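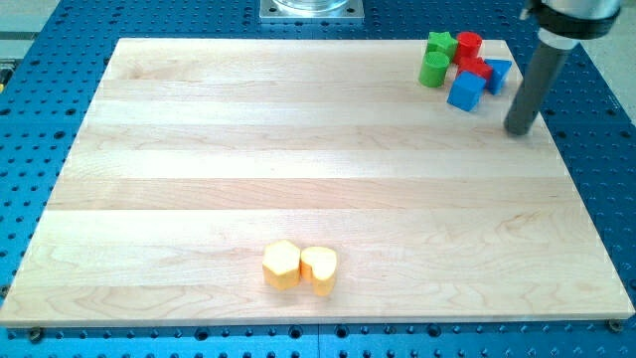 1/ Our village well is going to have its own feast day again, and I want to write down how this happened, because the newspaper made it too short. The well is called Oridora. It is behind the old mill in Brodetti, and people here say a water woman lives at the bottom and changes the luck of anyone who gives her bread. The bread must be cut on wood, never on stone or metal. A plain pale board made from long strips, with the grain running in waves, is good enough for her. My grandmother was very strict on this point.

2/ I moved here as an adult, so I learned the story late and in my second language. Maybe for this reason I take it more seriously than my neighbors do. They grew up with it and they are a little tired of it.

3/ The last feast was 44 years ago. After that the road was made wider and the path to the well was closed with a fence. You could still see the roof of the well from the bus, but you could not go there.

4/ In spring I wrote to the district office and asked for permission to open the path. They answered with one question: what is the purpose of the site? I wrote "home of a water woman." I did not know what else to put in the box.

5/ They did not laugh, or they laughed where I could not hear it. They sent me a form with 4 pages. On page three you must say if the site has a resident.

6/ I collected signatures outside the Wosteo bakery. I hoped for 500 and I got 1,154, which is more than the people who live in Brodetti. Many came from the other side of the valley, where they have their own story. In their story she is a man and he lives in a chimney. We agreed not to discuss it.

7/ The permission came in the mail this week. The paper is dated 26 September 2020. It says the path may be opened "for customary visits" in daylight, with no fires and no parking on the grass.

8/ Somebody asked me if I believe in her. I have never seen her. One winter I heard something in the well that was not a frog – this is all I can say.

9/ The feast will be in November, as it was before. The Mazandarani tea house will bring hot tea and glasses. Please bring your own bread, and please cut it at home, the wall of the well is stone.

10/ The fence is still there today. The man with the key is on vacation until next week, so do not climb over it, the other side is full of nettles. I will post again when the gate is open.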